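Posting the Jivstead build as a thread so it's all in one place. It's a two-armed robot that's meant to tidy the bench in our shared workshop. It's slow and it weighs 65 kilos.

The arms came second-hand from Gasten. One elbow had a worn bearing, so that got replaced first. The new one took 10 evenings, mostly waiting on a circlip in the right size.

Body panels are aluminium. I cut them at the workshop and got the bends slightly wrong on the first set. Second set fits.

Before it touches anything real, every program gets run in simulation. I use Billetum for that. It's fussy about joint limits but it loads my model without crashing, and the last two packages couldn't manage that.
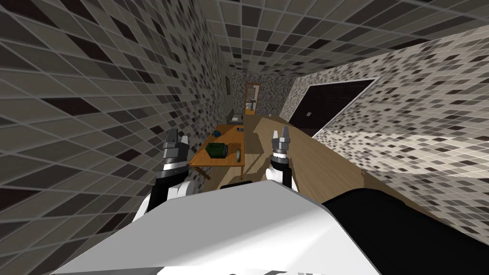
Sim view over the robot's body. Both grippers at the table, green box between them.

The tiles are there because I randomize the wall textures. Same with the colour of the table and the floor. If the vision only works against a plain grey wall it's no good to me.

Training is 3000 runs per object. The roll shape is the hardest so far. The fingers close on it too high and it tips over.

Wrist cameras are next. I have a pair of Quintana boards in a drawer and need to print new brackets for them. The old ones foul the cable when the wrist turns past centre.

Post 6 will be the wiring, once I've labelled it. If anyone has a spare metre of drag chain, I'll trade for bearings.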